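The long room at Merngate is open again, and it's very white

Bovville Notes
September 16, 2022

I went down to Merngate yesterday afternoon to see whether the long room really had reopened, as the piece of paper on the door had been promising, and it has! The lights were on, the kettle was going and the smell of paint was still strong enough that somebody had propped the side door open with a crate of jam jars.

If you live at the top end of Bovville you may not have noticed it was shut. Those of us who use it most weeks certainly did. It was closed for 19 days, and in that time the Monday-to-whenever routine of half the street got moved into front rooms and garages. My own sewing table spent the whole of it in the hall at home, where I walked into it every single morning. The swap shelf went under a tarpaulin at the back of Desmet, the hardware shop, and I'm told you could still get at the jigsaws if you asked nicely and held up one corner yourself.

Anyway, the room. People who haven't been in since the winter are going to get a bit of a shock. You'll remember it as that tired custard yellow on top and brown gloss below, with the dado rail that caught every coat sleeve. The yellow is gone, the brown is gone, the rail is gone, and what you have now is white. White walls, white ceiling, white on the upright and on the beam work as well. I stood in the doorway for a minute just blinking. I'd had my doubts when the colour card went up in the porch (I had ticked a pale green, and so had quite a few others), but I'll admit the place looks twice the size. You can find a dropped pin in there now, and I speak as a person who drops a lot of them.

The vote, for anyone who likes these things, was 158 slips in the box, and white came out ahead of the green by a margin I'd call polite. A few slips asked for the custard yellow back. One asked for a swimming pool.

The whole job came to £1,492. That covers the filler, the paint, the new sockets, having the old rail taken off and the wall made good behind it, and the brackets and cable for the sound. It doesn't cover the floor, which is going to have to wait, and it doesn't cover the curtains either, so if you're sitting by the road side in the late afternoon bring something with a brim. The money was what was left from the January sale, plus the Gester evenings, and there is a small amount over that's been put by for a second kettle. I was pleased about the kettle.

I asked about the smell, because I'm fussy about paint and my eyes stream. The answer was that the last coat went on at the weekend and it should wear off with the doors open. I was in there for well over an hour and came away with nothing worse than a headache, which may have been the chatting. If you're sensitive to that sort of thing I'd leave it another week.

Now, the sound. Those of you who came to the quiz will remember the old arrangement, a speaker balanced on a stool with the lead running across the floor and under the rug, and at least two people going over it on the way to the raffle. I was one of them and I had a trifle in my hands at the time. There were also the evenings when it hummed so much that we switched it off and just shouted. Well, that's all finished with. The sound is up on the wall now, out of the way of feet and trifles, and tilted so it points at the people and not at the opposite side of the road. I heard a bit of radio through it and every word was clear, even over the kettle. The chairs can finally go right up against the wall too — I make that a whole extra row, though I haven't tried it with real people sitting in them.

There was some muttering about the speaker being black when everything round it is so pale. I rather like it. It looks as though it's meant to be there, where a white one would have looked grubby by Christmas, and goodness knows the rest of the room is going to need enough wiping down. Somebody at the tea table said the walls should carry a sign saying no sticky fingers. I said that would rule out most of us.

I also asked what's happening about pictures and posters, as there used to be years' worth of them pinned one over another beside the door. The rule for now is no pins and no tape on the new paint. A strip of cork is going up in the porch, and until it does you can leave notices in the tray on the windowsill and they'll be stood up along the ledge. The old posters have been kept. They're in a flat folder in the cupboard and if you think one of them is yours you're welcome to go through it. I did, and found a flyer for a jumble sale I'd completely forgotten running.

The cupboard, by the way, has been turned out from top to bottom, and I think this might be the best news of the lot. It used to be a place where you opened the door and stood back. Now the tape, scissors and string are together in one box, the cups are on the low shelf where you can reach them without a chair, and the mystery bag of curtain hooks has gone to Desmet to see whether anybody wants them. If you lent the room an extension lead at any time in the last few years, please go and have a look, as there's a heap of them and most don't have a name on. Mine has red tape round the plug and I've already got it back.

What goes on in there hasn't changed. The mending table is back, the swap shelf came home from its tarpaulin, and the packing afternoons have started up again with parcels all along the one side. Things were properly busy while I was there, with people in and out, coats on chairs and a good deal of calling across the room for the scissors (they were in the box, and it will take us a while to get used to that). It all sounds a bit louder than it used to, to my ears. I put that down to the rug being away at the cleaner's. When it's back I should think we'll notice the difference, and if we don't then somebody will have to think about those curtains sooner.

A small request that I was asked to pass on, about drinks. Please keep them on the tea table and away from the sockets. Bottles with lids are fine anywhere and bring your own if you can, as the tap in the back is still only giving a dribble and there are never enough cups to go round in warm weather. Plenty of people seem to have got that message already. Open mugs are the trouble, and I'm as guilty as anyone, having left half a cup of tea on the radiator shelf in June and been reminded of it ever since.

The heating hasn't been touched, so it'll be the same two settings as before, off and tropical. I did ask. There's talk of having somebody out to look at it before the cold weather, but nothing's booked and I wouldn't throw out your cardigan yet.

I stayed until they started stacking the chairs, then helped carry the jam jars back in and shut the side door. On the way out I had one more look round at those walls, up where the new speaker is, and tried to work out where the old damp patch used to be. I couldn't find it. It was the shape of a boot, if you remember, and I'd looked at it through every meeting for years. I'm almost sorry it's gone, though I'm sure the plaster isn't.

If you haven't been down yet, do go and see it while it's clean.

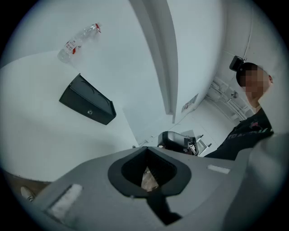
Also in Bovville this week

The Gester evenings start again once the rug is back. Same price on the door and bring a cushion, as the chairs haven't got any softer.

Desmet is keeping the leftover white paint behind the counter for touching up scuffs in the long room. Ask for the Merngate tin and please take it back with the lid on.

Lost from the swap shelf during the move: one jigsaw of a harbour, in a biscuit tin. If it's at your house and you're halfway through, carry on and return it when you've finished.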